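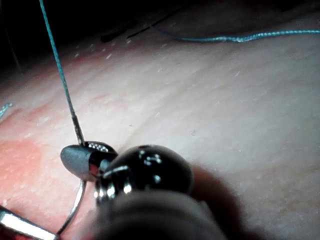 홈 글목록 방명록 소개
읽는 시간 3분

수면 점수라는 걸 석 달째 받아 보고 있다. Flurden에서 나온 손목 밴드인데, 아침마다 앱을 열면 어젯밤 내가 얼마나 잘 잤는지 숫자로 알려 준다. 산 건 아니고 동생이 쓰다 질려서 넘긴 물건이다. 공짜라서 찼고, 공짜라서 아직 차고 있다.

처음 의심이 든 건 8월이었다. 더워서 새벽 내내 소파에 누워 책을 읽은 날이 있다. 분명히 깨어 있었고 중간에 수박도 꺼내 먹었다. 그런데 앱은 그날을 그달 최고의 밤으로 꼽아 주었다. 깊은 수면이 274분이란다. 반대로 정말 죽은 듯이 잔 다음 날에는 "회복이 부족합니다"라는 문구가 떴다. 그 문구를 보고 나니 멀쩡하던 몸이 괜히 무거워졌다. 나는 이게 제일 마음에 안 든다.

설명서를 뒤져 봐도 점수를 어떻게 내는지는 안 나온다. 자체 알고리즘이라는 말이 전부다. 회사 홈페이지에는 사용자 567명을 대상으로 만족도를 조사했다고 적혀 있는데, 만족도가 높으면 측정도 정확한 건가? 그 둘이 왜 한 문단에 붙어 있는지 모르겠다. 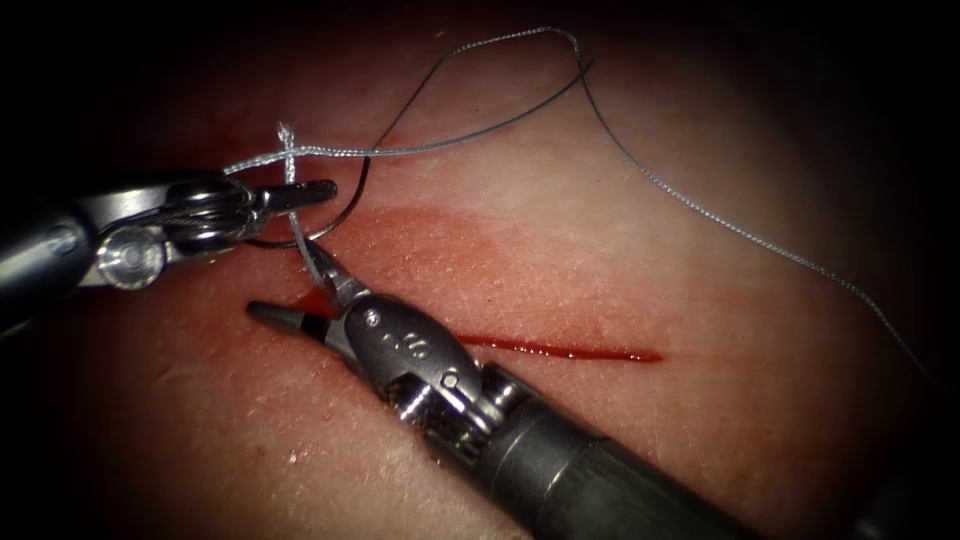 Hafiz Hutapea 님은 지난번 글에 이런 댓글을 남겼다. 하루치 숫자는 믿을 게 못 되지만 몇 달을 쌓아 놓고 보면 흐름은 보인다고, 자기는 그걸 보고 저녁 커피를 끊었다고. 그럴 수 있다. 다만 저녁 커피가 잠에 안 좋다는 건 밴드 없이도 다들 아는 얘기 아닌가. 그리고 틀린 값을 오래 쌓으면 흐름이 되는지, 틀린 값이 많아지는 건지도 나는 아직 판단을 못 하겠다.
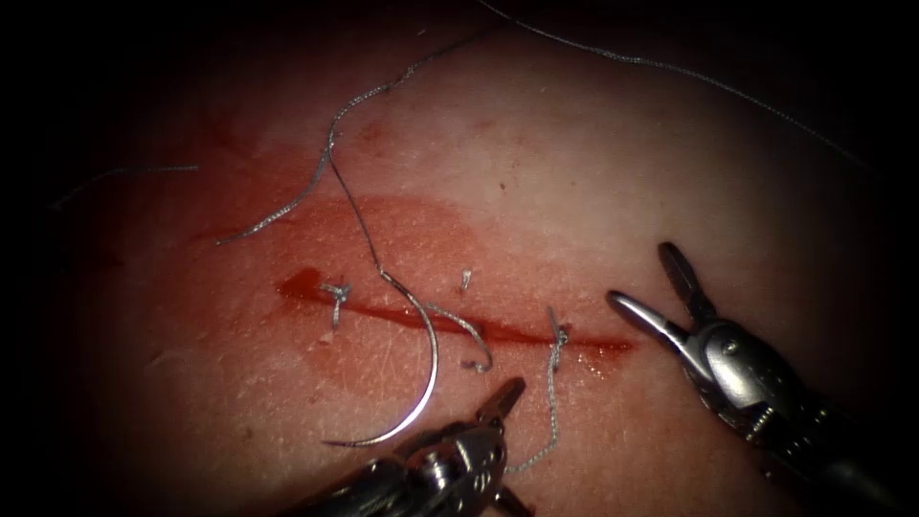

내가 바라는 건 점수가 맞았는지 나중에라도 확인할 방법이다. 잠은 그게 안 된다. 자는 동안의 나는 증인이 못 되고, 일어난 뒤의 나는 이미 앱을 봐 버렸다. 봉합 연습용 패드라면 붉은 절개선 위에 매듭 세 개가 지어져 있으니 누구든 들여다보고 잘됐네 못됐네 할 수 있다. 수면 점수 82점은 들여다볼 데가 없다. 81점인 날과 뭐가 달랐느냐고 물으면 앱은 물을 많이 마시라고 한다.

그래서 지난주부터 나름의 실험을 했다. 자기 전에 밴드를 차고, 일어나면 앱을 열기 전에 공책에 먼저 내 느낌을 적었다. 상, 중, 하로만. 그다음 앱을 열어 옆에 점수를 적는다. 어제까지의 결과를 말하자면, 내가 '하'라고 쓴 날의 점수가 '상'이라고 쓴 날보다 높은 경우가 더 많았다. 며칠 안 되는 기록이니 큰소리칠 일은 아니다. 내 느낌 쪽이 틀렸을 수도 있다.

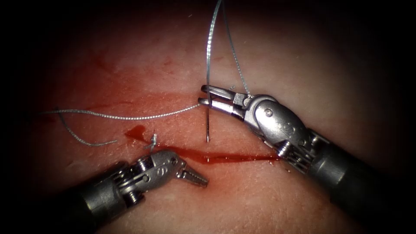
그래도 둘 중 하나를 골라야 한다면 공책이다. 공책은 월 구독료를 내라고 하지 않는다. Flurden 앱은 요즘 들어 상세 분석을 보려면 결제하라는 창을 아침마다 띄운다. 기본 점수도 못 믿겠는데 상세 분석을 돈 내고 볼 이유가 있나. 혹시 결제해 보신 분이 있으면 뭐가 더 나오는지 댓글로 알려 주시길. 공책은 이달 말까지 계속 써 볼 생각이고, 표는 다음 글에 올리겠다.

이전글 다음글 목록 맨위로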